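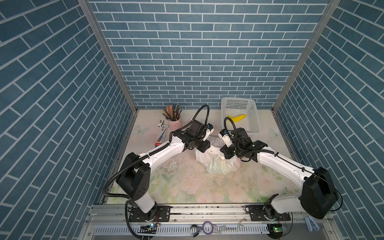 Batstead students teach two arms to unpack the shopping

The Wednesday robotics club at Batstead has a new favourite chore, and it involves a lot of fruit. Members have spent the term programming a pair of robot arms to take groceries out of a plastic bag and put them in a basket, ahead of the Climinberg student challenge in September.

It sounds like a job for a toddler. Try it with two grippers and a bag that changes shape every time you touch it! One arm has to keep the opening wide enough while the other goes in, and neither can crush what's inside or bump its partner on the way out.

"The bag is the hard part," said club leader Lucienne Marchal. "Fruit mostly keeps its shape. A bag does whatever it likes, so the students have had to think about every move from the bag's point of view."

The dragon fruit has become the club's unofficial mascot. Its leaf-like scales overlap in ridges, and a grip that suits a smooth apple doesn't always suit something with leafy bits all over it.
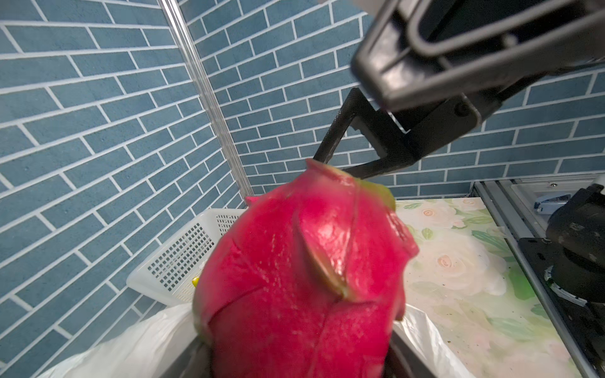 Do you need to know how to code to join?
Most members hadn't written a line before their first session. New students start by moving the arms by hand controls and pick up the programming as they go.

The team has named its program Flaken, and it is now well past its 300th practice run. Marchal wants 1000 on the books before the challenge. Each run is logged, and the students go back through the camera views afterwards to work out where a grip could be better – a slow job, but one they've come to enjoy (there is a fair bit of cheering).

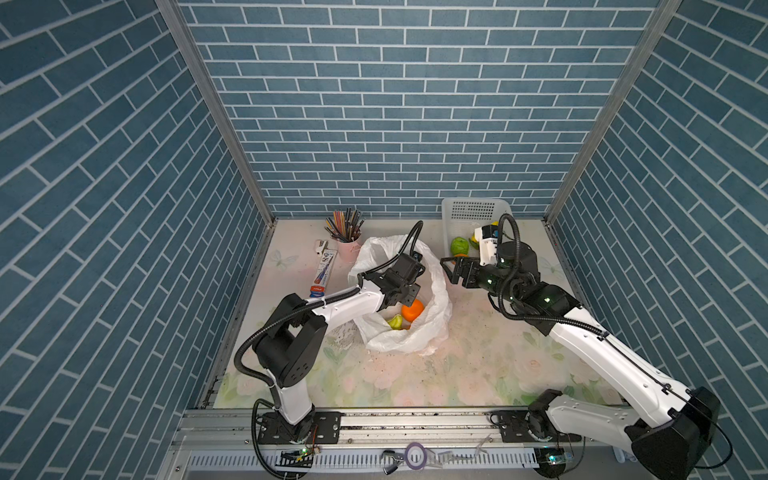

What happens at Climinberg

Teams get 12 minutes to empty a bag they haven't seen packed, with points for every item that reaches the basket undamaged. Dropped fruit can be picked up again by the arms, but hands have to stay off the table until the clock stops. Judges also talk with each team about how its program makes decisions, and the Batstead crew has been practising that part too, taking turns to explain Flaken to parents and younger students.

Oranges are on the practice list again this week, along with apples and bananas. 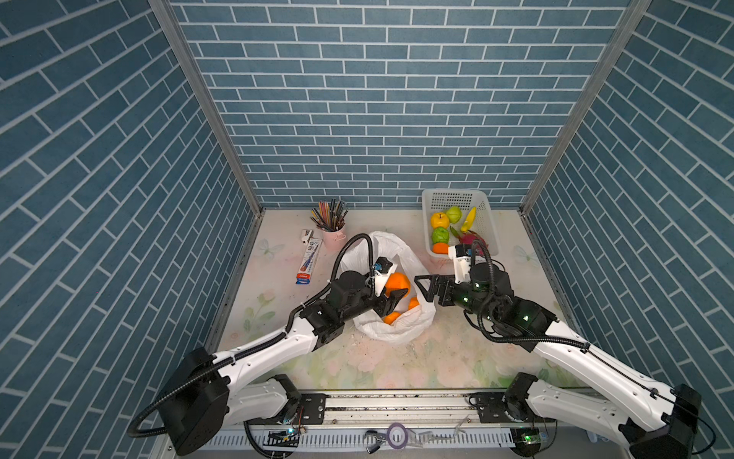
Oranges in the bag and a basket of mixed fruit at the Batstead club's table.

Club sessions run after school in the Gaillard building, and visitors are welcome to come and watch from 4 p.m. Students who'd like to try the arms themselves can put their names down at the door.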